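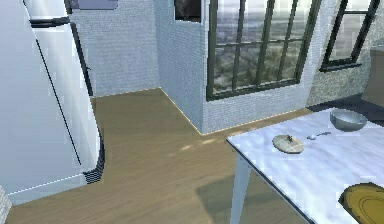 White refrigerator against a painted brick wall, timber-look floor.

Levelling a refrigerator

A fridge that rocks or leans forward will not seal properly, and the doors may swing open on their own. Allow 18 minutes.

Tools: a 900 mm spirit level, an adjustable spanner, a torch.

1. Switch off at the wall and clear the door shelves.
2. Remove the kick panel, if fitted. Most clip on; some Wenderlow units use 2 screws.
3. Lay the level across the top, side to side. Turn the front feet until the bubble is centred. On most models, clockwise raises the corner, but check the manual.
4. Turn the level front to back. The cabinet should tip slightly to the rear. Half a bubble is enough.
5. Push on each top corner. If the cabinet rocks, lower the foot that is not bearing.
6. Open each door halfway and let go. It should drift shut or stay put.
7. Refit the panel and restore power.

On timber floors, check again in September, after the wet months.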